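Temcombe Hall, shared kitchen and function room
Walk-through checklist with comments, February
Inspected by: Morag Hepburn
Present for the hall: Leopold Prantl (first half only)
Copy to: Mpho Mathebula, Cunetgate Lettings

Marks used: OK, FIX, WATCH. WATCH means I don't believe it yet.

1. Front exit, door and bar
OK. Opens with one push and swings clear of the mat. Last year's sheet also says OK, and I have it on good authority the bar was stuck at the time, so I tried it several times before writing that down.

2. Rear exit
FIX. Door opens but catches on the threshold. Leopold says it only does this in cold weather. Fires happen in cold weather. Plane the bottom edge or lower the strip, I don't mind which.

3. Exit signs
Front: OK. Rear: OK. Corridor by the restrooms: lit, but I held the test button and it faded well before I was ready to let go. Replace battery. The log has a tick against this sign for every month going back to the summer, all in the same pen.

4. Fire extinguishers
Kitchen: WATCH. Gauge in the green, tag current, pin in place. Hung behind the pantry door, so when the pantry is open you can't see it. "Everyone knows it's there" was the answer I got. Everyone who rents the place for one afternoon does not know it's there.
Function room: OK.
Boiler closet: FIX. No tag at all. I was told it was serviced with the others. Show me the tag.

5. Posted occupancy
WATCH. Card by the main door says 108. The booking form on the Cunetgate site says 288, which I can only suppose includes the parking lot. Go by the card until somebody produces the letter it came from.

6. Electrical panel
OK for clearance, now that the folding chairs have been moved. Circuit labels are a joke. "Lights 2" runs the coffee urn. FIX the labels.

7. Water heater
Reads fine at the dial. I don't trust dials, so I ran the hand sink for a while with a thermometer under it and the two agreed closely enough. OK.

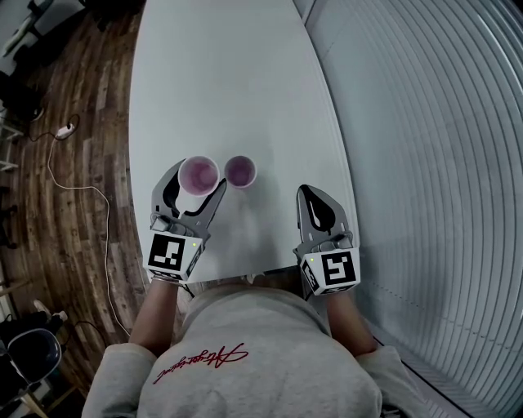 8. Tables and tabletop items
WATCH. I came to this one expecting trouble with the folding legs and found one lock out of four that doesn't seat on the old brown table near the stage. Take it out of use. Putting a sticker on it that says "careful" is a waste of a sticker. As for cups, the rule on the wall says plastic only in the function room, and for once the rule and the room match: the purple-tinted ones on the long white table are plastic, and I'd like it to stay that way. Glass stays in the kitchen. The tabletop itself gets wiped between bookings, according to the sheet, though the sheet doesn't say with what. Write the product down.

9. Floor
Function room OK. Kitchen has a lifted tile in front of the range. FIX. It was taped. Tape on a kitchen floor lasts until the first mopping and then becomes a second hazard.

10. Range and hood
Filters greasy. I was shown an invoice from Fedoruk for a hood cleaning, and I accept that an invoice exists. Ask them to come back and send photos taken before and after. Gas shutoff is reachable and turns. OK on that.

11. Refrigerator
WATCH. Holding temperature while I was there. The chart on the door has the identical reading every morning and every evening, which no refrigerator I've met has ever managed. Put a second thermometer inside and have Morven Laing read it, as hers are the only entries that look like she went and looked.

12. First aid kit
FIX. Burn gel expired. Plenty of bandages. One glove.

13. Ladder
The Ritanitz stepladder in the closet is good, feet intact, label readable. OK. The wooden one beside it should go in the dumpster. Grigore Căpraru painted it, and paint hides cracks.

14. Restroom grab bars
OK. I leaned my full weight on both.

To be done before the next large booking: 2, 4 (boiler closet), 8 (brown table), 9. The rest within the month. Please don't send me a note saying it has all been handled. Send the tag, the receipt or a photo, and I'll come back and change the mark on each line myself.

M. Hepburn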